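Bench notebook, parts room, November

Started a little after 3, once the coffee had been seen to. I have been promising myself all month that I would deal with the Skernthorpe leftovers, and with the heating finally behaving there was no excuse left. For anyone reading this later: the leftovers are what came back when the old control panels were stripped, plus whatever Lefteris had been keeping in his bottom drawer (more than he let on, bless him).

Bench first. I like a bench with lines on it. The blue painter's tape is still doing its job, and I am fond of it in a way that is probably out of proportion. You put one thing in a square, you look at it properly, you decide, and then you pick up the next thing. Lefteris Tsolakis thinks the squares ought to be a good deal smaller, and we have agreed to go on disagreeing about it. I did not relay anything today. One of the strips stops about halfway across and I rather like having the open end, as it gives me somewhere to put the things I can't make up my mind about.

The tan top is scuffed in the middle square, nothing a fingernail would catch on, I think. I'd still like to give it a wipe with something mild before small parts go down on it again. The other nuisance is the light. It falls well on the left and the right side goes quite gray, and reading faded print over there is hard on the eyes. Until we get a second lamp, do your reading on the left!
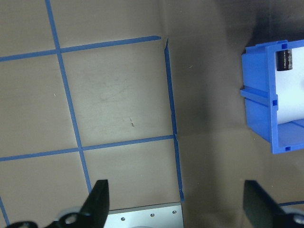 Sorting: capacitors and switchgear

Two blue bins, both with white foam in the bottom. The foam was my one extravagance from the Baluyot order and I would buy it again tomorrow. Things don't skate about when you carry the bin to the shelf, and a small screw shows up against it beautifully.

Capacitors in one, the black cylindrical ones. Please check every one is discharged before it goes in, and again when you take it out, even if the last person swore to it. I would like them all standing up eventually, but they need some kind of divider for that, and I haven't found one I like. Lefteris has offered to cut one from scrap.

Pushbuttons and switch parts in the other, 11 pieces at present. I had meant to split buttons from contact blocks, and then kept them together after all, as most of our repairs want one of each and I was tired of walking between shelves. The red mushroom-head stop button is the one I'm happiest to have. Hundthorpe asked after one back in the spring and we had to tell them no. I'll write to them this week. The yellow round head needs matching to a body, so if you come across a likely one, put it in with the others and leave me a note.
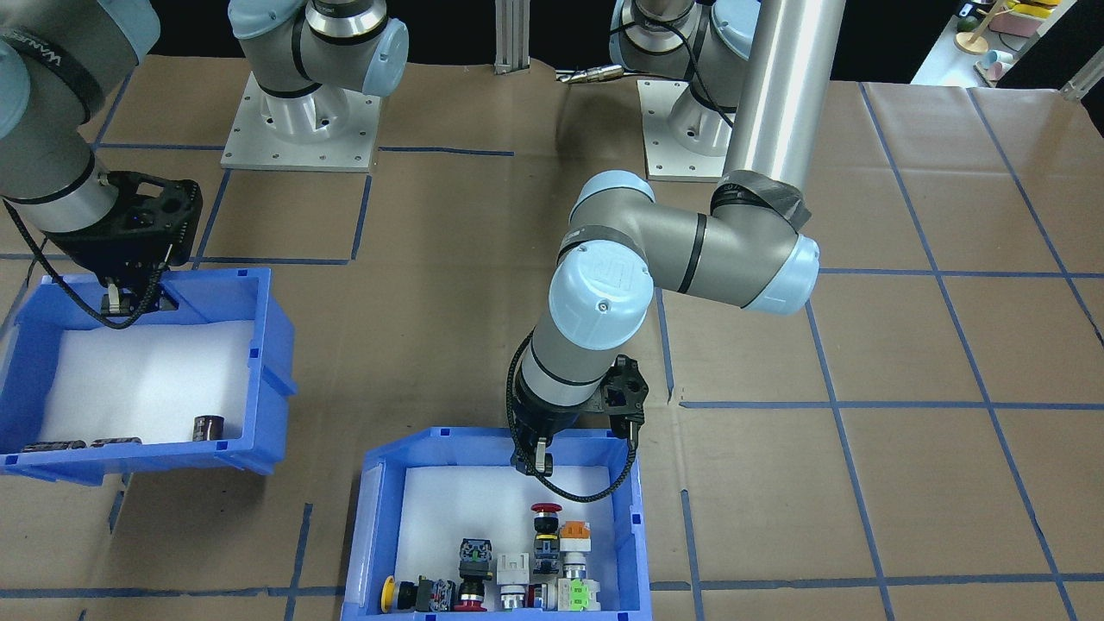

Capacitors in the bin at left, buttons and switch parts in the front one.

Still to do

Shelf label for the switch bin. I have it down as 518 in the old book and 906 in the new one, and I'd like to settle that before anybody prints anything. My vote is for 906.

Go through the Alturetti box, which I have so far only lifted the lid of. More contact blocks by the look of it, and a great deal of newspaper.

Ask about the lamp again, nicely.

Continuity check on every contact block before it is offered to Hundthorpe or anyone else. The meter is back in the top drawer with a fresh battery.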